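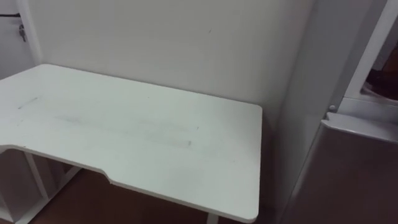 So is the Gekthorpe baby fair worth getting up for? If you need a stroller, a car seat or a mountain of sleepers, go, and be in line by 7. For anything smaller, sleep while you still can.

I went in March with my sister-in-law, Chantal Thibodeau, who was eight months along and cleared a path through the hall like an icebreaker. The organizers promised 1,000 markdowns. Plenty of them were on bibs.

The Videtti stand had the longest line. Their folding stroller was 49 dollars off, and Bijan Akbari, the man demonstrating it, folded it one-handed over and over. I needed both hands, a knee and a word I shouldn't have used near infants. 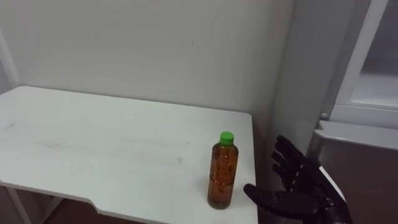 Chantal managed it on her second try and bought it to spite me. We moved on to cribs, where Gustgate wanted extra for the mattress, and then to a talk on sleep by Mélanie Hiebert. Half the audience took her advice right there in their chairs.

The cloth diaper corner was better than I expected — real prices, no drumroll, and Kendra Sandhu let people practice on a doll. Mine came out looking like a badly wrapped ham.

Parking is 8 dollars, cash only. Bring your own sandwich, wear flat shoes, and measure your trunk before you leave home. We measured ours in the parking lot, with the stroller.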